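Notes on the upstairs floor at Vutgate, kept with the room files so that whoever books it next knows how it is laid out. Last edited January 2018 by Mervyn Penrose.

## What this folder covers

- `floor.md` – this file
- `bookings.csv` – one row per booking, oldest first
- `keys.md` – who holds which key, and the sign-out rules

The plans drawn up by Hosoda are older than the present layout and have been moved to `old/`. Please don't work from them.

## The building

Vutgate is one large open-plan office with a mezzanine. Tsutomu Kudo runs the desk bookings and I look after the mezzanine. The two are booked separately, and a booking for one gives no claim on the other.

The mezzanine looks out over the office, so voices carry both ways. Keep calls short up there before lunch, when the Penetti team have their planning hour.

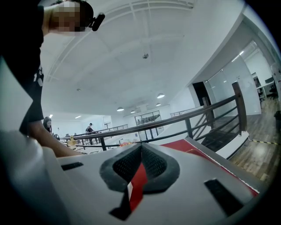 ## Booking the mezzanine

1. Add a row to `bookings.csv` with your name, the date and the hours.
2. Groups of up to 19 are fine. Larger groups need to ask Tsutomu first.
3. Collect the key from reception and sign for it.
4. Put the furniture back as you found it and return the key by 6 pm.

## Fields in `bookings.csv`

| Field | Meaning |
|---|---|
| `name` | person responsible |
| `date` | day of the booking |
| `hours` | start and end, 24-hour clock |
| `area` | `mezz` or `desks` |

Rows from before July have no `area` value. Treat them as `desks`.

## Known gaps

Four bookings made by phone were never entered. The Proner sessions are listed under the host's name only.

Corrections to Mervyn, by email or on paper in the tray at reception.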